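Thursday, July

Rice table again. Put the white cloth back on after lunch and it still won't lie flat — I've smoothed it twice and given up. Erhan wants it ironed, so Erhan can iron it!

Steel mixing bowl stays on the right, plastic jug on the left (handle outwards, please, Fulgencio). The sack from Veltham says 900 g but I weighed what was in it and got 313, so somebody's had supper out of it.

Open gripper fingers over pale surfaces; then jug with a little of what looks like rice in the bottom, bowl to the right of it:

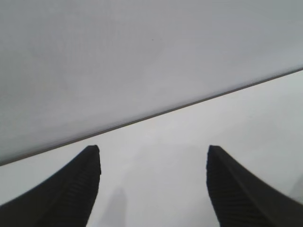
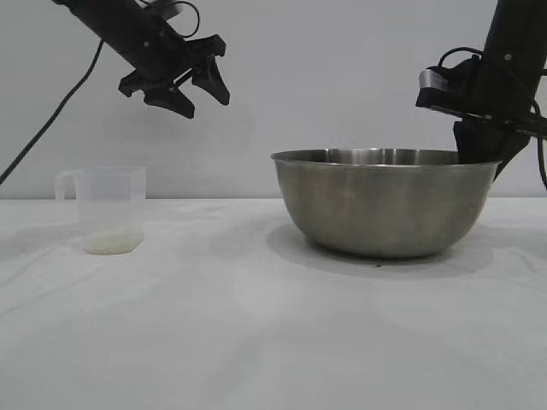
Still to do

Buy more rice. Find the lid for the jug. Ask Rutherford for a heavier cloth.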